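Laundry and Linens > Towels > Folding and Storage
July 18, 2019 | Posted by Jurgita Priedītis
6 min read

How do you fold square terry towels so they stay flat in a shallow drawer?

I rent out a small upstairs apartment and I keep a stack of square terry towels for the bathroom and kitchen up there. They are Cladora towels, the plain kind, in a light peach color. I bought 12 of them in April and they have held up fine in the wash. The folding is what I can't get right.

The drawer I have for them is shallow. It's the top drawer of a Jultlow dresser, and it sticks if anything in it sits too high. When the towels were new and came out of the pack they fit with room to spare. Now I can only get eight in before the drawer catches on the frame. I fold them in half and then in half again, like I always have, and I end up with a fat corner on one side where all the layers meet. The stack leans toward the other side. By the time I have five or six piled up it slides over.

Each towel has a flat woven band near two opposite edges, and I think that is part of the trouble. The bands don't squash down the same as the loops do. If I fold one way they line up on top of each other and make a hard ridge. If I fold the other way I get a crease that won't lie straight.

I fold them on a table, one at a time. I lay the towel down any old way, often with a corner pointing at me, and then pick up two corners and bring them across. The edges never match. I would say I'm off by an inch on most of them.

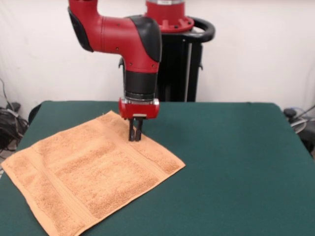 I have tried smoothing the cloth with my hand before the first fold. It helps a little, but the towel drags on the table and one side goes tighter than the other. Ironing is out. I did it once with an older set and the loops went flat and stayed that way.

So what I would like to know is whether there is a better fold for a square towel with bands on it, and whether I should be doing something different in the dryer. I use a liquid softener from Clotano, one capful a load, and dry on medium. I would also take advice on rolling them, though I have not had luck with rolls in drawers before.

Thanks in advance.

Jurgita

Posted by LinenShelf102

Fold in thirds. Quartering a square towel always gives you that fat corner, and it gets worse when the towel is thick.

Start by turning the towel so that an edge faces you and the corners are at left and right. With a corner pointing at you it is hard to judge where the middle is. Then check which way the bands run. You want them at your left and right hand, going up and down, away from you.

Bring the bottom edge up a third of the way and pat it down. Bring the top edge down over it. Now you have a long strip with a band near each end. Fold the strip in thirds, left end in first and then the right end over it. The two bands end up close to opposite sides of the packet, on different layers, and you don't get the ridge.

A few other things that help:

Pull the towel square before you fold it. Hold two corners that are next to each other and give it a snap, then turn it and do the other two. Terry gets pulled out of shape in the washer, and a lot of towels that look square are longer one way than the other after a year. If yours are off by an inch, that could be the towel and nothing you did.

Don't try to match the corners in the air. Lay the towel flat, put one palm in the middle to hold it, and move the edge with the other hand. Pick it up as little as you can. If you lift a whole side and drop it, the bottom layer shifts.

When you stack them, turn every other one around so the folded edge faces the other way. The folded side is always a bit taller than the open side, and that is why your pile leans.

I did laundry for a motel for six years and we folded everything in thirds except the bath mats. Our shelf was 12 inches deep and the packets had to fit it with the fold facing out. You get fast at it.

I would stop the softener, or cut it down to every third or fourth load. It leaves a coating on the loops and the towels don't dry your hands as well. It won't change the folding much either way.

Posted by h_mason2620

just roll them. I stand mine up in a bin, takes no time and you can see all of them

won't work if the drawer is really shallow I guess. could you put half of them somewhere else?

Posted by Annapol

The fold in thirds is good advice, but measure the drawer first. Thirds both ways makes nine layers, and on a thick terry towel that packet is going to be taller than the one you have now. It takes up less of the drawer bottom, so you can set more piles side by side, but each pile has to be shorter. In my dresser I can do three piles of four. If your drawer is narrow, you might do better with thirds one way and then a single fold in half. That gives you six layers.

New towels also puff up after the first few washes, so the way they fit when you opened the pack doesn't tell you much. Mine gained up to a third in height. I have Chatzigeorgiou hand towels from a shop near my sister, with the same kind of band, and those did it too.

For the dryer, take them out as soon as it stops and fold them while they are warm. They flatten much easier. If I forget and they sit in the basket, I put them back in for a few minutes with a damp washcloth.

One more thing on the sticking drawer. Rub a candle along the runners. I did that on an old dresser and it bought me enough slack that I stopped caring about the last towel on the pile.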